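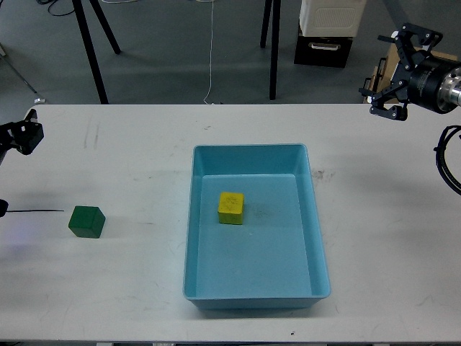 Wooden blocks, one in a blue tray and one on the table.

Home | Borrow | Opening Hours | Reports | Contact

February
By Shahnaz Fakir

Biluldale Toy Library: Progress Report to the Bhattacharjee Fund

This report covers the first half of the grant period. The grant was for $4,000, to be spent on replacing worn stock, moving our records to a computer catalog, and opening a second lending point on the east side of town. The first two parts are close to done. The second lending point opened later than planned and is covered in its own section.

Lending

We made 585 loans in the period. Puzzles and building sets went out most, followed by ride-on toys, which we limit to one per family. Dress-up clothes went out less than we expected. Several parents told us they didn't want the washing, and we have stopped buying more.

Most families borrow for the full three weeks and bring things back on time. Late returns are mainly large items, and when we call, the usual answer is that the car wasn't available. We don't charge fines. We tried a reminder by text message two days before the due date, and the shelf of overdue items has gotten shorter, but the reminders began partway through the period and I would like a full six months before saying more.

Missing pieces are still the largest drain on staff time. Every set is checked at the desk when it comes back, and if a piece is missing we put a yellow tag on the bag and hold the set for two weeks. Many pieces turn up. When they don't, we decide whether the set can still be used. A farm with one fewer sheep can go back out with a corrected label. A jigsaw can't.

Catalog

The collection now stands at 2,053 items, all of them entered in Dokance, the catalog program named in our application. The old card file had duplicate numbers and a good many cards for toys that left the building years ago. Entering everything took longer than the schedule allowed. We closed for one Saturday so that staff could finish the games shelves without people at the desk, and we posted a notice on the door beforehand.

Dokance lets families see from home what is in and what is out. It doesn't yet let them reserve. That feature costs extra and was not in the budget. We get asked for it often enough that I expect to raise it in our next application.

One problem to report: the labels we bought first did not stick to fabric or to textured plastic. We switched to tie-on tags for soft toys and a stronger label for the rest. The wasted labels were a small cost and came out of our own supplies line.

Replacing stock

We retired toys that were cracked, had loose small parts, or could no longer be cleaned properly. Replacements were ordered from Ritness, which gave us a school discount after we asked. Two of the orders arrived with items missing and one was sent to the wrong address. All three were put right.

We bought more for children under two than in past years. The age mix at the desk has shifted younger, and our baby shelf was thin. We also bought a second set of outdoor games for the summer, when the first set is always out.

Battery toys remain a question. Parents like them less than children do, and they come back with dead batteries or leaking ones. For now we're keeping the ones we have and not adding any.

East side lending point

We planned to open in the fall. The room we had been promised at the community center was given to another group, and it took until winter to agree on a different one. It is smaller and has no storage of its own, so stock travels in crates by car and goes back to the main building the same evening. That limits what we can offer there. Large items have to be requested ahead.

Even so, families are coming, and most of those signing up had never used the main building. The bus route is the reason they give. Opening is one evening a week, and several people have asked for a morning. We'd need a second staff member to do that safely, and there is no money for one in this grant.

Spending

Spending on stock is on budget. The catalog is paid for through the end of the grant. We have spent less than planned on the east side because of the late start, and with your agreement we would like to use part of the difference on a lockable cabinet that the center has said we can leave in the hallway. A quote is attached.

Next six months

We'll keep the east side open through the summer without a break. The main building will close for its usual week in August. Staff will do a full shelf check against the catalog in that week, the first since the move to Dokance. We also plan to translate the membership form, starting with Spanish, and to redo the safety sheet that goes out with ride-on toys, as the current one is two pages and families tell us they don't read the second.

Please let me know about the cabinet by the end of the month if possible. The center would like an answer before it repaints.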